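Purkalen Street Kitchen: The Coffee Drawer, the Mugs and Other Small Matters

Gallery / Household / May

We moved into the house on Purkalen Street with 2 boxes marked KITCHEN and eleven marked MISC, and it will surprise no one who has moved that the coffee things were in MISC. Since then the hot drinks corner has had more thought put into it than the rest of the house combined. The bathroom still has no door handle. The mugs, however, have a system.

What follows is a tour of that system, written up for the two or three relatives who keep asking what we've done with the place. Most of this page is words. The picture is down near the bottom, where it can't distract anybody from my views on drawers.

The drawer

The coffee drawer is the second one down, left of the stove. It used to be the third one down, until we had spent a winter bending over for filters and began to make noises while doing it. It holds filters, the scoop, a bag clip that came free with something, and a tin that once held Jimumer shortbread and now holds loose tea. Guests open the tin hoping for shortbread. I have watched their faces fall and I have not relabeled it.

The liner is left over from the hallway wallpaper. It has a pattern of ferns and was never going to look good in a hallway, either.

The kettle

Electric, loud, loyal. It lives on the counter because the shelf we put up for it turned out to be directly under the smoke alarm. We found this out at 6 in the morning on a Friday. The shelf now holds cookbooks, which have never set anything off.

The sugar question

I take mine plain. The other half of this household considers that a character flaw and believes in sugar that has to be picked up, in lumps or cubes or chunks, with some ceremony. Loose sugar is for baking, apparently. A Liao market stall two streets over sells the amber kind by the bag, and I was sent there once with firm instructions and came back with the wrong shade. There are shades.

So the rule is that sweet things stay out of the drink until the drinker says so, and they get put to one side where everyone can see them. I've also been told that a saucer would be nice. The saucers are in MISC.

The spoons

We own a set of teaspoons that began life as a dozen. I won't say how many there are now, but we have started saving the good ones for company. Some went to school in lunch bags. One was in the garden, beside a plant that had clearly been dug up and put back by a person of about teaspoon strength. One came home from the Ramum campground with us and belongs to somebody else entirely, and if you are missing a spoon with a small rose on the handle, get in touch.

They live upright in a jar. There was a period when they lived in a tray with compartments, and during that period they were mostly in the sink.

The mugs

This was the hard part. Between us we had brought every mug either of us had ever been given, including the ones from jobs we left on bad terms. We lined them up on the floor one evening and each got to keep what we would be sad to break. The rest went in a box to the thrift store, where it cost me 98 cents to buy one back the following week. I don't want to discuss it.

What survived was mostly plain and mostly heavy. I like a mug with a bit of a belly that comes in at the top, because I am slow and it seems to me the coffee stays hot longer. I have no evidence for this. I also like a pale lining, so you can tell at a glance whether there's anything left or whether you've been carrying an empty cup from room to room since ten.

The table

White, smooth, and bought for $73 from a man who said it didn't show marks. It shows every mark. It shows marks from before we owned it. But it goes with the gray wall, and with everything cleared off it the corner looks like it belongs to calmer people. Clearing it off takes most of a Saturday, so we tend to enjoy the effect in short bursts.
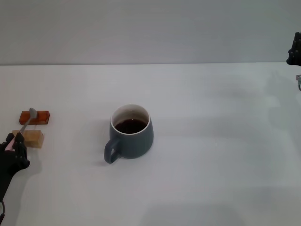 Gray mug, something dark in it, two blocks like sugar or candy at the side. The spoon has opinions about the orange one.

Still to come

A hook for the dish towel, which at present hangs on the oven door and slides off whenever the oven door is opened. A proper lid for the tea tin. Possibly saucers, if I ever get to the bottom of MISC box number four, which is very heavy and has started to smell faintly of cinnamon.

The bathroom door handle is on order.

Filed under: kitchen, mugs, things that took longer than planned
Previous gallery: The Hall Closet, Before
Next gallery: The Hall Closet, Still Before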